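Why Robots Need Rules, Too
By Percy Grajales

I help write the rule sheets for the workshop at Volulholm, and kids always ask me the same thing: does a robot really have to follow rules? Yes – lots of them!

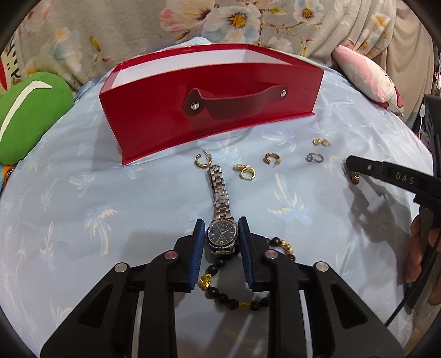 Rule 1: Be gentle
Think about picking up a watch. Squeeze too hard and you could scratch it. Squeeze too softly and – oops! – down it goes. Ribbed rubber pads on the jaws help with the holding, but they don't decide how hard to press. Somebody has to set a limit, and our rule says the limit gets set before the jaws ever close.

Rule 2: One thing at a time
Earrings are tiny and they love to hide next to each other. If two are touching, we don't grab the whole bunch. We pick one, move it, put it down, then go back for the next (yes, it's slow, and yes, I get impatient).

Rule 3: Ask first
Would you like it if I went through your jewelry box without asking? Me neither! A ring can be very special to someone, even a really small one. So we get a clear "yes" from the owner, and if they change their mind later, we stop.

Rule 4: Fingers out of the way
Jaws pinch. Hold the handle, keep your fingers out of the gap, and watch where any cables go so you don't get tangled.

Rule 5: Anyone can say stop
My friend Sơn Hoàng checks our sheets, and he made me write this one in bigger letters. You don't have to be the boss. If something looks wrong, say "stop" and everybody stops.

Now try making a rule of your own. What would you tell a robot before it tidied your desk?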